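Ukska Community Help
Teaching by hand and by remote > Two-arm tables

Ice cubes and a stemmed glass: lead the arms by hand, or use the remote handles?

hollowaybrook
Posted in January, 3 replies

Hello all, and apologies in advance for the length of this one, I do tend to go on.

We are a small group working evenings on a two-arm table, and the job we have chosen is a simple drinks set-up. The arms have to move ice from a bowl into a wine glass, then pick up the jigger and tip a measure over the top. My colleague wanted something with a bit of charm to it for our open evening, and I have to say I was won over straight away. Stacking blocks was beginning to wear us all down!

So far we have recorded 92 demonstrations. The first lot were done by taking hold of the arms and leading them through the motions, and the later ones with the remote handles from Gredden. The two sets look very different when we play them back. The led ones are smooth but slow, and my own hands and sleeves keep wandering into view. The remote ones are cleaner to look at, but there is a good deal of dithering just before each grasp, as I can't feel when the fingers have closed on anything. The ice is the worst of it. I squeeze, it shoots out sideways, I go after it, and before long I've got a demonstration that is mostly chasing.

We tried training on the whole lot together and the arm now hesitates over the bowl and sometimes closes on thin air. The jigger part is rather better, though it does get picked up by whichever end happens to be nearest.

What I would dearly like to know is whether we should throw one set away and stick to a single method, whether we ought to keep the failed grabs, and how much we should be moving things about between goes. We put everything back in a row each time, jigger, glass, bowl, and I'm starting to wonder if that is a mistake.

Many thanks to anyone who has the patience to read all this.

Bogumił Cieślak
Marked as helpful by the poster

What a lovely task, and what a rotten one to begin with! Clear ice, a clear glass and a shiny metal cup are three of the hardest things you could have asked for. We did something very close to it last winter, so let me tell you how we went about it, and you can take whichever bits suit you.

First, on the two methods. I would stop mixing them, at least for now. When you lead the arms by hand the speed is yours, the pauses are yours, and the camera has learned to expect a sleeve. With the handles all of that changes. Pick the handles and record afresh. I know it stings to put recordings aside, but keep them in a folder and you may find a use for them later on.

Second, the dithering. Most of it goes with practice, and I mean plain dull practice with the recorder switched off. We made everyone do 20 minutes on the handles before anything was saved. Choose your grasp before you start moving, go there in one go, close, wait a breath, lift. That little wait helps enormously, as it gives the learner one clear moment where closing happens and another where lifting happens. If you close and lift together it all turns to mush.

Third, the background. We laid brown paper over a white table and found the glass a good deal easier to pick out on the screen. Our row was the same as yours, with the jigger on its side at the left and the bowl of ice over on the right, and the two grippers facing in from either side.

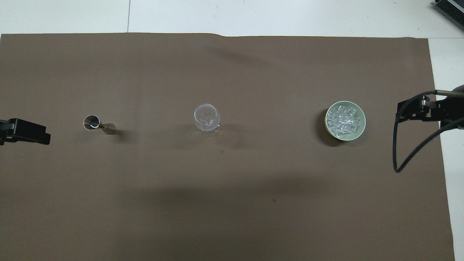
What I'd do, step by step

1. Split the job in two. Record the ice on its own and the jigger on its own, and join them up when both are behaving. The jigger runs will go quickly and cheer you up.

2. Decide who does what. Our right arm had the bowl side and our left arm had the jigger side, every single time. If you swap hands when you fancy it, the learner will swap when it fancies it too, usually halfway through.

3. Always begin with the arms in the same resting place, well back from the glass. A stem is easily knocked on the way in, and a demonstration that starts with a wobbling glass is no use to anyone.

4. Choose one end of the jigger to hold it by and never waver. We took it at the waist, where the two cups meet, with the big cup leading. You then only have to teach one tipping motion.

5. Take your ice from the top of the heap, and go for a cube with an edge you can see from above. Digging teaches digging.

6. Move things about, but gently to begin with. For the first 120 runs we shifted each thing by no more than a hand's width, and turned the jigger a little each time. After that we grew bolder and changed the order of the row as well. Your worry about always using the same places is a fair one -- if nothing ever moves, the arm learns the places and pays very little heed to the things themselves.

7. Top up the bowl every 5 runs or so and tip away the meltwater. We let it go far too long the first evening and ended up with a set in which the ice sank lower and lower as the night wore on, and the arm duly learned to reach too deep.

On the failed grabs, I would keep the ones where you missed once and put it right calmly. Those are worth having, for your arm will certainly miss and it needs to have seen what to do next. Throw out the long chases. Our rule was one miss and a tidy second try stays, anything more goes in the bin.

Do write back and tell us how you get on. I'd love to hear whether the pouring gives you as much grief as it gave us.

sikora_fan
Just buy plastic ice. Doesn't melt, doesn't slide about so much. We use it with our Sikora arms and never had any bother.

marrowfield
I'd half agree with the plastic ice. It's grand for practising on the handles, and you can leave it out all afternoon, but ours had a milky look to it and the arm trained on it was quite lost when we gave it the real thing. If you want real ice on your open evening, then I'm afraid you'll need to record with real ice.

The only other thing I'd add to Bogumił's very full reply is to look at how hard your fingers close. We were using Istunard grippers at the factory setting and they pinged cubes right across the room. We turned the force down and stuck a bit of soft rubber on the tips, and the chasing all but stopped. Do this before you start recording again and then leave it alone, otherwise you'll have two sets that don't match, and you've already been down that road once!

We had 661 runs by the time ours was fit to be shown to visitors, so please don't be disheartened at 92. The ice was still the weak spot, mind you. It would manage the first cube or two nicely and then get fussy about the next.

hollowaybrook
Thank you all so much, this is far more than I'd hoped for. We're going to put the led recordings to one side, turn the force down and begin again on the handles, jigger first. I have some brown paper left over from posting parcels and will try that under everything. Bogumił, one small thing when you have a moment -- did you tape your paper down at the edges, or just lay it flat?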